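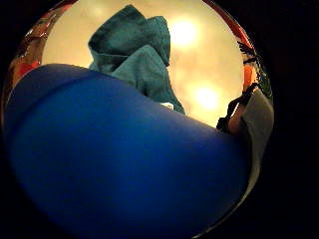

Blue glove, crumpled teal cloth.

How I Get the Musty Smell Out of an Old Dresser

I paid $50 for a dresser at a Sunday yard sale in Villca and drove it home with the windows down, which should have told me something. It was solid, it had seven drawers, every one of them slid, and it smelled like the bottom of a boat. Howard Hulme, who sold it to me, said it had been in his basement "a little while." I found a TV listings page in the bottom drawer with shows on it I watched in grade school. A little while!

Anyway, I got it sweet enough to keep sweaters in, and I've since done the same to a nightstand and a blanket chest. The whole thing takes about a week, but most of that is you ignoring it while it airs out in the garage.

What you'll need

A vacuum with a brush attachment
A few soft cloths you don't care about
White vinegar and a spray bottle
Mild dish soap
Gloves, and a dust mask (an N95 if there's mold)
Sandpaper, 150 and 220 grit
A box or two of baking soda
Clear dewaxed shellac and a cheap brush
A fan

First, figure out what you're smelling

Pull all the drawers out and stick your nose in each one, then in the empty case. I know. Musty and damp is the usual one, and it's the one these steps are for. Cigarette smoke is sharper and it gets into everything, so if that's what you have, plan on the shellac step from the start and don't bother hoping. Mothballs are their own misery. They need weeks of moving air, and I'd leave a mothball dresser at the sale unless it was free and gorgeous.

Look for mold while you're down there. A little surface fuzz on a drawer bottom is fixable. If the wood is soft when you press a fingernail into it, or the back panel is black and crumbling, that piece needs replacing. Thin plywood for a back panel is cheap and any lumber counter will cut it to size for you.

Step 1: Empty it and vacuum everything

Peel out the old drawer liner. All of it, even the pretty kind with the violets, which I was sorry to lose. Liner paper holds smell like a sponge and so does the glue under it. If it won't peel, lay a warm damp cloth over it for ten minutes and go after it with a plastic scraper.

Then vacuum. Do the drawers inside and out, the runners, the inside of the case, and the back. Tip the dresser forward (get help, mine tried to kill me) and do the underside too. I use an old Prorkix canister I keep for garage jobs, and I change the bag right after. If you've seen mold, wear the mask, do this outside, and only use a vacuum with a HEPA filter. A regular one just blows the spores back at you, so without a HEPA machine, wipe the moldy spots with a damp cloth and throw the cloth away.

Step 2: Wash it, but don't soak it

Mix a squirt of dish soap into a bowl of warm water, dip a cloth, and wring it until it barely drips. Wipe every unfinished surface. You'll be disgusted and then sort of thrilled. Change the water when it looks like tea. I changed mine four times.

Next, fill the spray bottle half with vinegar and half with water. Mist the bare wood lightly and wipe it right away with a second cloth. Keep this off the shiny outside finish, especially if you think it's old shellac, and please don't ever mix vinegar with bleach, or use one right after the other. The fumes are dangerous. I skip bleach on bare wood anyhow.

Your garage will smell like a pickle jar for a day. It goes away as the wood dries.

Step 3: Air

Stand the drawers on end with gaps between them, point a fan across the lot, and leave it. I gave mine three days. Shade is better than full sun for a finished piece, though an hour or two of sun on just the drawer insides is great. Pick a dry stretch of weather if you can. When the humidity here is over 60 percent I might as well not bother, and I learned that one October when I aired the nightstand for a whole week and it came out exactly as stinky as it went in.

Step 4: Baking soda

Put an open bowl of baking soda in every drawer, slide them all back in, and shut the thing up for two or three days. Some people sprinkle it straight on the wood. I tried it and was digging white powder out of the corners until Christmas, so: bowls. Coffee grounds work about as well, if you don't mind socks that smell like breakfast.

Open it up and sniff again. If it's only faint now, or gone, you can skip ahead to the liners. The blanket chest was done at this point and I was almost disappointed.

Step 5: Sand the insides

Mine still had a whiff, mostly in the two bottom drawers. One caution before you start: if anything in there is painted and the piece is older than the late seventies, test for lead first and don't sand paint that comes up positive.

For bare wood, go over the insides lightly with 150, then 220, always along the grain. You only want to take off the grimy top layer. Go easy on the drawer sides or they'll rattle. Vacuum again, then wipe with a dry cloth.

Step 6: Seal it with shellac

If I could only keep one step besides the vacuuming, I'd keep this one. Shellac locks in smells that nothing else touches, and it dries fast. Brush a thin coat on the insides and bottoms of the drawers and on the bare wood inside the case. Leave the runners alone, and any spot where wood slides on wood. Wait an hour or so, scuff very lightly with the 220, and brush on a second coat.

It does have its own smell while it's wet, so open the garage door and keep it away from the water heater or anything with a pilot light. Two days later you won't smell it at all.

I tried a water-based sealer on the nightstand first because I already had the can. The smell came back in a month. Shellac it is.

Step 7: Wax the runners and put it back

Rub a plain white candle along the runners and the bottom edges of the drawer sides, slide each drawer in and out a few times, and rub on a bit more where it sticks. Then cut new liners. I like plain unscented ones, laid in loose with no glue, so they can come out for a shake every spring.

Leave a small gap between the dresser and the wall, particularly an outside wall. If it has tall legs or heavy top drawers, strap it to a stud as well.

A couple of things people ask me

Can you do this with veneer? Yes, but wring that cloth out even harder, and do test the shellac on a hidden patch.

What about dryer sheets? They cover it up for a week and then you have musty plus dryer sheet.

Do the knobs matter? Take them off and wash them in soapy water. Old brass ones can smell surprisingly bad, and so do the screws. Dry them well before they go back on.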